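Gondilell
Laundry and linen service
Home | Services | About us | Work here | Contact

About Gondilell

We wash, fold and deliver. Napkins, aprons, towels, shop rags, staff shirts. Restaurants mostly, a couple of clinics, one bowling alley. Pickup before 6, back the next working day.

Started by Halima Adeleke in one unit with two washers and a borrowed van. Still the same street, more units now. Halima still does the Thursday route when somebody is out sick, customers seem to like it and she gets to hear the complaints first hand.

What we do all day

Folding. People think laundry is washing. Machines have done the washing for a very long time. Folding is hands, backs and shoulders, and on a bad week in August it was 160 bags waiting on the floor by lunch.

So two years ago we started on the folding. Not sheets, you can buy a machine for sheets. The odd stuff – the crumpled cloth that comes out of a bag any which way and has to be found by its corners before anybody can do anything with it.

The arms work in a pair, one cloth at a time. Slow next to a person. Gervasio Quezada folds faster than both of them and will tell you so. He is also the one who teaches them, four mornings a week, and he gets a trainer's rate for it, same as anyone here who trains a new hire.
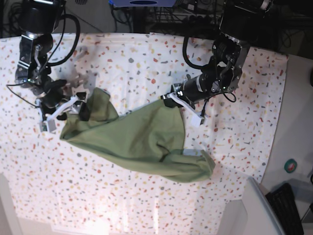
What changed for the staff

Honest list, we get asked this a lot by customers and by people applying:

– No one was let go. We put that in writing before the first arm was bolted down and it's pinned up by the time clock.
– The late folding shift is gone. Those six people moved to days. Five were happy, one missed the night pay and we worked out a top-up with her thru the end of her lease.
– New job: cell lead. Watches the table, clears jams, decides what goes back to the hand tables. Pays more than folding. Filled from inside so far.
– Sore wrists are down going by the sick sheet. Too early to brag.
– More noise. More cables. A morning check that didn't exist before and that everybody hates.
– Break times are the same. The arms don't set the pace, the cell lead does, and anyone on the floor can hit stop and not explain it till later.

Some things went badly. We moved the hand tables to make room and put them too far from the dryers, and people were walking all day. Took us a month to listen and move them back. Should of asked first. Now floor changes go up on the board a week ahead and folks write on it.

The fingers

Most of the arguing is over grippers. Thick cloth, thin cloth, a seam, a sleeve – each one wants something diferent. The staff know cloth better than any engineer who has come thru the door, so they get a say in what gets tried next. Flallus is our name for the practice table, where new fingers and new folds go before they get near a customer's bag. Anybody can book time on it, paid.

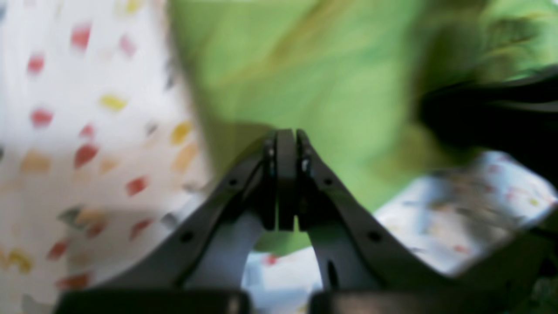 Gripper fingers up close, green cloth behind.

Who we work with

Sarnov does our controls and comes out when something won't start. Rezaei looks after the washers and dryers and has since the beginning. Both local, both pick up the phone.

Numbers, for those who want them

659 customers on the books, roughly 100 of them weekly. The rest is seasonal or once in a while.

Come and see

Open floor morning is Fri 9 September. Coffee, a walk round, try the hand table against Gervasio if you like losing. Closed shoes please. Kids fine if you hold on to them.

Hiring: drivers, one cell lead trainee, hand folders. Yes, still hand folders. No resume needed, ask for Halima at the front.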